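Setting up your Dunico steam iron, part 2: filling and first heat

OK, the iron is out of the box and the sticker is off the plate (if it isn't, go back and peel it, I melted mine on once and it was a whole evening of scraping!). Now for the water.

1. Unplug the iron and stand it on its heel.
2. Flip up the little cap and pour in tap water to the 100 line. I use the Roltex jug because the spout is skinny, but any small cup will do.
3. Snap the cap shut until it clicks.
4. Plug in, turn the dial to 2 and wait for the light to go out.
5. Hold the iron flat over the sink and press the steam button 3 times. You may get some white specks, and that's fine on a first run.

Caution: keep your other hand well away from the plate while you do this. Steam comes out sideways too.

Note: if you live somewhere with hard water, mix in half distilled. My friend Jitendra Ahuja skipped this and had a clogged iron by March.

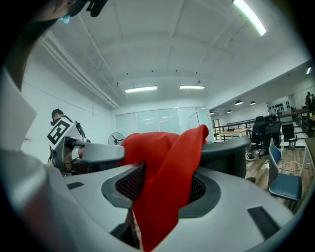 6. Try it on an old cotton rag before you go near a good shirt. Go slow, and wipe the plate on the rag if it leaves marks.
7. Turn the dial to 0, unplug, and empty the tank while the iron is still a bit warm.

Storage is in part 3, along with the cord wrap, which took me forever to figure out.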